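Skukangate release second single "Durnness" after 381 shows in small halls

Share 9 | Comments 5

January: The folk-rock group Skukangate has released "Durnness", the second single from their coming album Midia. The song is available from Monday on all the usual streaming services and will also be sold as a small vinyl record, limited to 100 copies, in the online shop of the label Melnychuk.

"Durnness" lasts nearly five minutes and was recorded in one evening, with all the musicians playing together in the same room. It starts with a single accordion, and the drums enter only after the second verse. The words tell of a long drive to the north coast of Scotland, where the group spent a week last autumn writing new material.

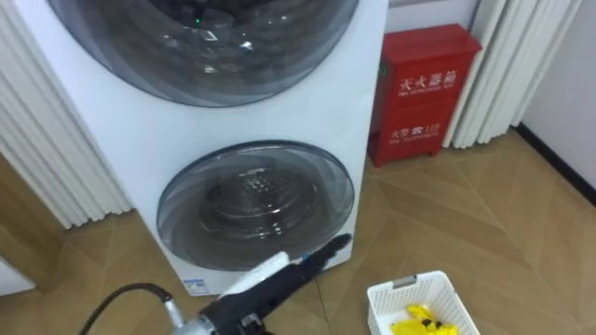 One listener at the first playing of the song remarked that the last chorus was too short and that she would gladly have heard it two times more. The group have listened to this wish – on the vinyl version the ending is longer, and a second voice joins the melody.

Midia will contain 9 songs and is planned for the spring. It is the first album of Skukangate for Melnychuk, after two records which they published by themselves. The group has given 381 concerts until now, most of them in village halls and small clubs, and a new tour will follow the album. The dates will be announced on the page of the label.

Journalists and radio stations can ask for a listening copy of the single – please write to the press office of Melnychuk and mention the name of your programme or magazine.

This website uses cookies. Accept | Settings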